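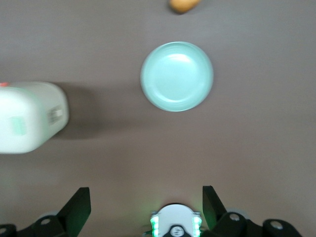

Fig. 1. A round plate with a raised rim and a flat centre.

Week 2: Glazes and why they behave as they do
Introduction to Ceramics, evening course, Closdale

Last week was all about clay. Tonight we get to glaze, which for me is where the subject really comes alive. A glaze is a thin layer of glass, melted on to the pot and stuck there for good. Once you start thinking of it as glass, most of the odd things it does in the kiln begin to make sense.

What goes into a glaze

Every glaze needs silica, the part that makes the glass. On its own silica melts far too hot for any kiln we use, so we add a flux to bring the melting point down. Then comes alumina, usually from clay, and this stiffens the melt so that it stays on the pot and doesn't run off on to the shelf. Colour comes last, and only in small amounts. Copper gives greens in an ordinary electric firing and can turn a startling red if the kiln is starved of air (same powder, same bucket!). Cobalt gives blue, and it is so strong that a pinch too much will swamp everything else. Iron does nearly anything you like: honey, brown, black, even a cool grey-green.

Shiny or matt

A glossy glaze has melted fully and set with a smooth face, so light bounces off it in one clean patch. A matt glaze has a very finely broken surface, often full of tiny crystals that grew as the kiln cooled, and light scatters off it in all directions. You can get both from one recipe by changing the cooling. Try it if you have a kiln at home - two tiles, two firings, one cooled fast and one slow, and write down what you did.

Do watch out for the false matt, though. A glaze that simply hasn't been fired hot enough can look lovely and soft, but it may stain or wear away in use. Keep it off anything meant for food.

Fit

Glaze and clay both shrink as they cool, and they seldom shrink by the same amount. If the glaze shrinks more, it is pulled tight and cracks into a fine net, called crazing. If it shrinks less, it is squeezed, and in bad cases it flakes away at rims and handles. That is shivering, and the flakes are sharp. A little squeeze is good for a pot and makes it stronger.

Crazing can turn up long after the firing. I have a Hrynyshyn bowl at home, bought in December, that pinged on the shelf one evening months later and had a crack line right across it by morning. I was delighted, my family less so.

Our test tiles

The studio keeps 126 test tiles on the boards by the sink, each with its recipe number on the back. Handle them as much as you want. Hold them near the window, tilt them, run a thumb across them. You will learn more from ten minutes of that than from this handout.

For next week

Choose 7 tiles from the boards and sort them from shiniest to most matt. For each, note the colour, whether it has crazed, and how it looks where it runs thin over an edge. Then copy out the recipes for your first and last tiles and compare the silica and alumina. Bring an apron too - we'll be mixing, and masks are in the drawer under the scales.

Closdale Evening Ceramics | Handout 2 | 12 September 2024 | Back to top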